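4.3 Loading a feature and its trailers

This section covers the transfer of a feature, its trailers and its subtitle files to the Stimness playback server, and the building of a show playlist. It applies to software release 8 and later. Sites still on an earlier release should complete section 2 first.

You need an operator login, the delivery drive, and the key message sent by the distributor. Keys arrive by email as a small file attached to the message. Do not rename the file.

Before you start

Check the free space on the Storage page. The server needs 200 GB free before it will accept a feature. Trailers can be loaded with less.

Check that the server clock matches the time shown on the Raditz projector. A clock error of more than 3 minutes is logged as a fault, and keys may be refused at the start or end of their window.

Copying the content

1. Log in and open Content > Import.

2. Push the delivery drive fully into the front bay and close the latch. The bay light turns green when the drive has been read.

3. Select the drive from the source list. Titles are shown by their full content name, including version, language and picture shape.

4. Tick the feature and any trailers required. Subtitle files supplied as a separate package must be ticked as well. They are not copied with the feature by default.

5. Press Import. The progress bar shows copying first and checking second. The title cannot be played until both have finished.

6. When the status reads Ready, press Release Drive and wait for the light to go out before opening the latch.

CAUTION: Do not open the latch while the light is green. An interrupted copy must be deleted and started again from step 3.

Note: Importing during a show is allowed, but the copy is slowed to protect playback.

Loading the key

7. Save the key file to a USB stick, in the top folder. The server does not search inside other folders.

8. Insert the stick and open Content > Keys > Add.

9. Compare the start and end times with the booking. Times are shown in local time. The key file itself holds them in universal time.

10. If the key is listed as Wrong Device, it was made for another screen. Ask the distributor for a new one and quote the serial number on the rear plate.

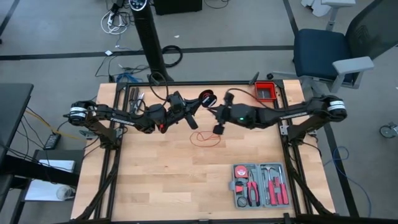
Building the playlist

11. Open Shows > New and type a name of up to 37 characters. Letters, figures and hyphens are accepted.

12. Drag trailers into the upper list in running order, then add the feature.

13. Insert the cue Flat or Scope ahead of each item whose picture shape differs from the one before it. On sites fitted with Qian masking, the same cue moves the screen masks.

14. Place the House Lights Half cue at the first trailer and House Lights Out at the feature. The end credits cue is set by hand, using the offset printed on the distributor's sheet.

15. Press Validate. A red line marks an item with no valid key or a missing subtitle file.

Note: Validate tests the keys against the current time only. For a preview held ahead of the release date, use Validate At and enter the show time.

If the sound processor is an Irnden unit, set the input format in section 4.5 before the first public show.

Section revised 2 Aug 2024, Jinfeng Xie. Replaces the January issue.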